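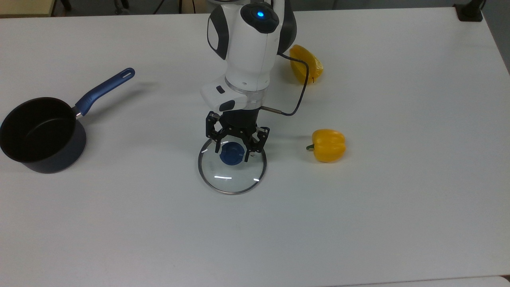 Over the blue knob of a glass pot lid.

Monday, August 10, 2020

Hello again from the yard office! The big news on my end is that we finally swapped the old tarps on the gravel trucks for the Gruvia roll-over covers, and I have opinions (of course I do).

We run 13 trucks out of the Benavides pit, and since May four of them have had the new covers. The old way, a driver climbed the side ladder, dragged the tarp over the load and hooked the straps by hand, rain or shine. Now there's a switch in the cab. I timed a few loads on my lunch break and we're saving nearly 13 minutes a trip on the long haul to Tandavance, mostly at the pit end, where everybody used to bunch up behind whoever was tarping.

It hasn't all been smooth. The front arm on one truck kept catching on heaped loads, so please, please level off before you hit the switch! And the Brotine grease the installer left us is a pain to get into the pivot fittings unless the arm is halfway up. Do it that way and wipe off the extra, or it collects grit like you wouldn't believe.

I pulled the haul tickets too, all 112 of them for the covered trucks last month, and not one came back with a note about spilled stone. I'd like to see how they hold up in freezing weather before we order more. If you're driving one, jot down anything odd on the back of your inspection sheet and drop it in my tray.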